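**Hardware notes: reading the memory error log before you order parts**

23 November 2021

Most of the memory tickets that reached the Zuren support desk since May ended in a replaced module. In more than half of them the replaced module passed every test we ran on it afterward. The parts budget can absorb that, but the downtime is harder to excuse, so this item covers what the log tells you and the order in which to work.

**Corrected and uncorrected errors**

ECC memory stores extra bits with each word. With the usual scheme, the memory controller can repair a single flipped bit and can detect two. A repaired flip is logged as a corrected error and the workload never sees it. A detected flip that can't be repaired is logged as uncorrected, and depending on where it lands the operating system will kill a process or halt the machine.

A corrected error is not a fault report. A machine that logs one in March and another in October has nothing wrong with it. What matters is the rate, and whether the errors share an address.

**What to look for**

Pull the full log, not the summary page. The summary in the Bemon console adds up corrected errors per host and resets the total at each reboot, so a host that restarts often looks healthier than it is. The full log gives channel, slot, rank, bank, row and column for each event.

- Same slot, same row, many columns: a weak row. The module is the likely cause.
- Same slot, scattered rows and banks: module or contact. Reseat first.
- Several slots on one channel: look at the processor, its socket or the board before touching the modules.
- Several channels at once: check power, temperature and recent firmware changes.

The third pattern is the one that gets misread. The memory controller sits inside the processor package, and every line between it and the modules passes through the socket. Uneven pressure on the processor, or one bent contact, can drop a whole channel or make it marginal. Host 112 logged 1,462 corrected errors over a weekend, spread over both slots of one channel. Two modules were swapped, the errors continued, and the ticket stayed open until Tineke De Graaf removed the heat sink and found that its screws had been tightened in the wrong order.

**Reseating**

Shut down, pull both power cords, and wait for the standby light on the board to go out. Wear a grounded strap. Open the latches fully before lifting the module, and hold it by its edges. Look at the contacts under a good light. If they need cleaning, use isopropyl alcohol and a lint-free swab, and let them dry. An eraser leaves residue and takes off plating. 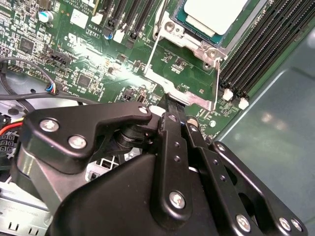
When the module goes back in, press evenly on both ends until the latches close on their own. A latch that has to be pushed shut usually means the module isn't fully down. Reinstall in the same slot. If you move modules around at this stage you lose the ability to compare the new log with the old one.

Run the memory test overnight at normal room temperature with the lid on. Airflow with the lid off is different, and a marginal module may pass.

**Swapping**

If the errors return in the same slot, exchange the suspect module with its neighbor of the same size and speed. Errors that follow the module condemn the module. Errors that stay with the slot point to the board or the processor. Write down both serial numbers before and after. The Stukier inventory tool only reads them at boot and will overwrite the earlier record.

**Thresholds**

The current rule opens a ticket at 8 corrected errors on one host in 24 hours. From the next maintenance window it will apply per slot, and any uncorrected error will open a ticket at once. The old script, written for the Jankauskaitė rack, will be turned off the same day. If you have local copies of it running from cron, remove them, or you will get every alert twice.

Attach the full log to the ticket. Screenshots of the summary page will be sent back.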